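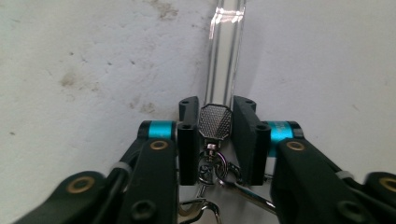 Can you paint over old stains with the Ovora stain block without washing the wall first?
The tin says it is possible, but my advice is to wash the wall and let it dry for one night.

I bought the 2 litre tin at the Wedudis shop in Colville. It cost 74 with the small brush included, and the brush is poor. It loses hairs and I had to pick them out of the paint with my nails. Use your own brush.

The paint itself is good. It is thick, it does not run down the arm, and it covers an old brown mark in two coats. In my kitchen, behind the cooker, I needed a third coat because there was grease under it. I had not washed that part, so this is my mistake. The hallway I washed with warm water and a little soap, and there the result was much better.

The smell is strong. I opened both windows and still I slept in the other room until Wednesday. Before this I used Sani, the cheaper one, and it smelled less but the yellow came back after 11 weeks.

The lid closes badly after the first opening. I put a plastic bag under it and the rest of the paint is still soft.

I give it 8 from ten. I would buy it again, if they sold it without the brush and for a lower price. For a small bathroom one tin is more than enough, and normal wall paint goes over it easily the next day.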